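Microwave rattles when the plate turns – is the turntable in wrong?

I moved in November and bought a used countertop microwave from the resale counter at Walside. It heats fine, but it has started to make a grinding noise every time the plate goes around. I have taken the glass plate out, washed it and put it back several times. Sometimes it runs quietly for a day, then it starts again. The seller had no manual, and I can't read the labels on the buttons. The lamp comes on when I open the door and the display just shows 0.

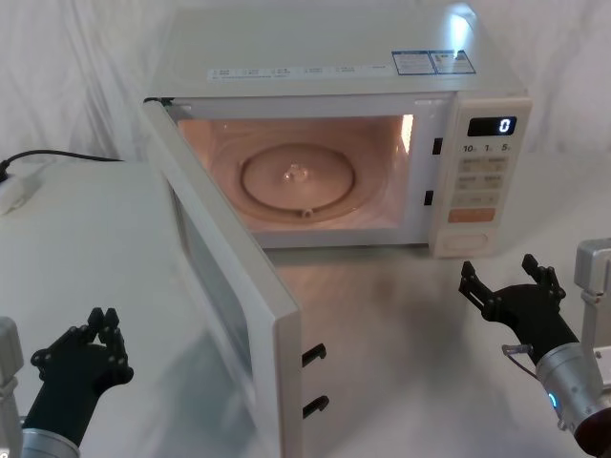 costard_kitchen

So my questions are whether the plate looks seated right, and whether the noise could be the motor. I paid 29 dollars for it, so I'm not going to spend much on a repair. I also wonder if slamming the door could have knocked something loose. My old one had a button to open it and this door feels stiffer.

Posted January 3, 2022

Cordeiro

Check the ring before you blame the motor. Under the glass there is a support ring with small rollers, and they collect grease and crumbs. Take out the plate and then the ring. Wash both in warm soapy water, and wipe the floor of the oven where the rollers run. Dry everything before it goes back in.

The piece in the middle is the coupler. It has to sit all the way down on the motor shaft, and the underside of the plate has to line up with it. Set the plate down, then turn it gently by hand until you feel it settle. If it rocks when you press on the edge, lift it and try again.

To test it, put a mug of water in the center and run it for one minute. Never run it with nothing inside. If it is quiet with the mug in the middle but noisy with a heavy dish off to one side, you are probably hearing the rollers.

As for the door, I would stop slamming it. Close it with your palm flat and push until it catches. If it ever fails to catch, or looks bent, don't use the oven.

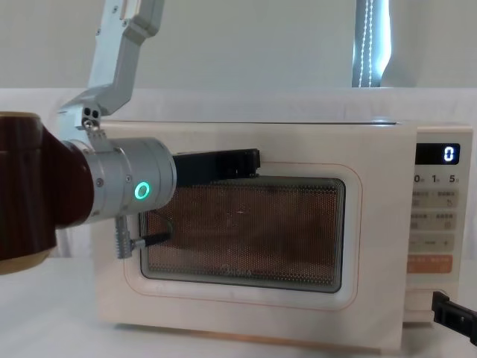

White countertop microwave, display at 0.

Jaltum19

Mine did this too, it was a grain of rice under the ring. Took me 12 days to find it. If cleaning doesn't help, a new ring is cheap, but measure the old one across first – they come in different sizes and the wrong one will rub on the wall.

For the buttons, try a translation app on your phone. I did that and wrote the names on tape.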